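Jilach Demonstration Cell: Maintenance and Setup Meeting
Minutes, September
Start 9.15 am, main workshop
Present: cell lead, two maintenance technicians, controls programmer, safety representative, stores
Apologies: Trondau field service

1. Previous minutes
Accepted with one correction. Under item 4 the torque check on the left base plate was recorded as complete. It was complete for the front bolts only. The rear bolts were done the following morning and the sheet has been updated.

2. Condition of the arms
Left arm has no open faults. Right arm logged 7 protective stops over the last maintenance period, all on the wrist axis and all during the lift from the tray. The programmer has gone through the logs and found no collision in any of them. The payload value in the right arm controller was still the one entered for empty cups. It has been corrected for a filled iced drink with lid. No stops since, but the run so far is short and the item stays open.

Grease is due on both shoulder joints at the next service. Stores holds one cartridge. A second is to be ordered from Okoro with the finger pads.

3. Grippers
Finger pads on the right gripper are worn at the lower edge and will be replaced as a pair. Left pads measured within limits and stay on.

Closing force was discussed at length. The hot cups tolerate the current setting. The clear cups do not all behave the same way, and the last carton delivered has a thinner wall than the one used when the program was written. Agreed to set force by cup type in the recipe table and to remove the single global value. The programmer asked that stores give notice of any change of cup supplier before the carton goes out to the cell.

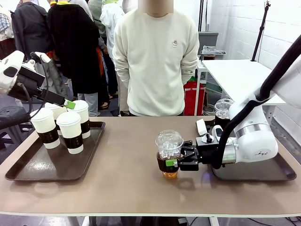
Tray positions were the next subject, as both pick routines take their start points from the tray frames. The trays are set down by hand and there is no fixed stop on the table, so any shift in a tray goes straight into the pick position. The technicians want locating pins drilled into the table top. The safety representative had no objection provided the pins sit below the tray rim. With four sleeved cups standing together on the left tray, the gripper has little room to come in beside a rim, and the approach will be changed to take the nearest free cup first. The right tray is less crowded at the pick, but the arm reaches across it with the drink held in the gripper, and the path is to be raised to keep the domed lids of other cups clear. Pin positions are to be marked out before drilling and checked against the CAD layout, revision 40.

4. Calibration
Camera-to-tool calibration was repeated on the right wrist after the sensor bracket was refitted. The result was accepted and saved as file 317. The old file is to be kept in the archive folder and taken off the controller so it can't be loaded by mistake.

Left arm calibration was not repeated. It will be done after the pins are in.

5. Cabling
The cable on the right upper arm is to be re-dressed with more slack at the elbow. The present ties pull tight when the arm is fully extended. Use hook-and-loop straps, no zip ties on moving sections.

Floor cables under the table are not acceptable in their present state. Power and signal are to be separated, labelled at both ends and put in a covered tray. The technicians asked for half a day with the cell down. Agreed.

6. Visitors and guarding
The safety representative raised the standing distance at the back of the table. Speed limits on both arms stay at the reduced setting whenever the cell runs with people present. A floor line is to be taped and its distance entered in the risk assessment. The Jikance area scanner was quoted again and is deferred to the next budget round.

7. Spares
Finger pads, one pair: order
Grease cartridge, one: order
Wrist cable, part 1031: one on the shelf, no order
Locating pins: make in-house
Teach pendant holder: cracked, repair first and order if the repair fails

8. Actions
Programmer: recipe table by cup type, revised tray approaches, remove old calibration file
Technicians: right finger pads, cable work, mark out pins
Safety representative: floor line, risk assessment update
Stores: Okoro order, notice of cup changes
Cell lead: confirm service date with Trondau, book the half day

Closed 10.20 am. Next meeting after the pins are fitted.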